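The Second Life of a Butcher-Block Table

Wood remembers everything you do to it, and I love it for that. I spent most of July visiting people who keep old work tables going, and I came home wanting to throw out every shiny surface in my house.

My first stop was Lotberg, a river town where the furniture shops closed long ago but the tables stayed put. They're in kitchens, garages, bike shops, even the back of the bakery. One top I ran my hand over had been flipped, sanded and flipped again, and it still felt like silk along the grain! 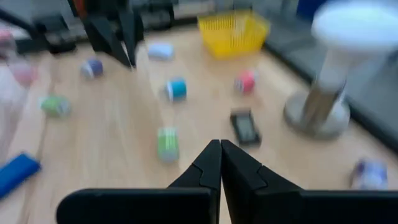 The trick, people kept telling me, is patience with oil. You wipe on a thin coat of mineral oil, let it sit overnight, wipe off what's left and do it again the next week. Thick coats go gummy. In Wirnholm I met a couple who have kept this up for 50 years on the same maple top (they eat breakfast on it, and they fix clocks on it too), and the color has gone somewhere between honey and toast.

Scratches are another matter, and here the towns disagree. Lotberg sands them out every spring. Wirnholm leaves them alone unless they catch a sleeve. I'm with Wirnholm, mostly, though I did buy a very nice sanding block on the way out of Lotberg.

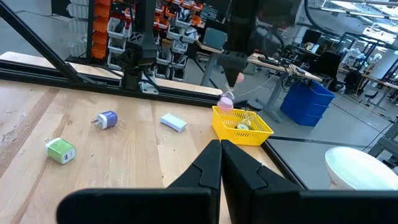

Pale beige to warm tan: slight shifts in tone across a light wooden tabletop.

Then there's Nivham, up in the hills, where the big summer table sale fills the old rail yard. Last year 1,025 tables changed hands there in 3 days. Go early, bring a blanket for the truck bed, and look underneath before you look on top. Cracks usually start at the ends, where the wood dries fastest. 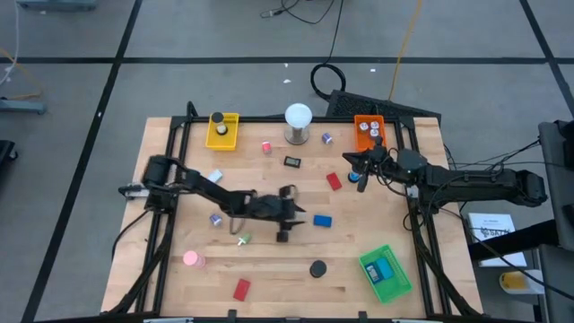 Legs and bases get far less love than tops, and they deserve more. A good top can outlive several sets of legs, and it doesn't much care what holds it up. Turned maple is lovely, but a butcher-block top looks just as much at home inside a black aluminum frame, with a post at each corner and rails along the edges. Whatever you choose, leave the wood a little room to swell in damp weather. I saw a beauty in Nivham that had been screwed down tight on all sides, and it had split nearly end to end. The seller wanted two dollars for it. I paid, and it's in my garage now, waiting for glue.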